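How a Robot Hand Gets Built on a Table

In March, Younes Saber and I started building a robot arm in a shared workshop. We named it Lellau. The arm has motors that make it bend and turn. At the end is a gripper, the part that does the job of a hand.

Your hand has five fingers. A Lellau gripper has 2. They are wide at the bottom and narrow at the tips, a bit like two shark fins facing each other. One motor pulls them together and pushes them apart.

A robot also needs a way to see. We put a small camera close to the gripper, so it looks out past the fingers at the table. Wherever the arm moves, the camera goes too. 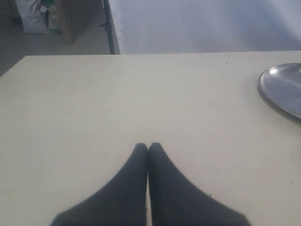
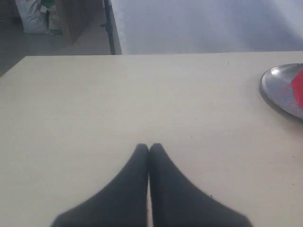
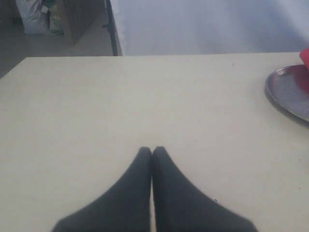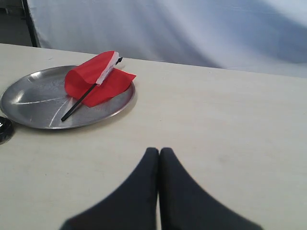
The gripper is closed, with the dark fingertips together and a metal tray on the table.

Cleiton Godoy
Workshop Builder, Drevumow

Look at how the tray seems to move from one side to the other. When the arm turns, the camera's view turns with it. You can try this at home. Hold a paper tube up to one eye and turn your head slowly. A cup on the table will slide across your view, even though it stays still.

A computer sees a picture as rows of tiny colored squares called pixels. Red squares next to pale ones are easy for it to tell apart. Gray on white is harder. A plain table helps, and so does a plain sheet behind it – there are fewer things to mix up.

Next comes the moving part. The computer has to work out how far away a thing is, open the fingers, reach, and close them gently. Squeeze too hard and paper crumples. Squeeze too softly and it slips out. Our first list of moves for one pickup had 61 steps. Younes is still making it shorter.

If you want to start smaller, tape two craft sticks to a clothespin. Pinch it to open the tips, then let go to close them on a scrap of paper.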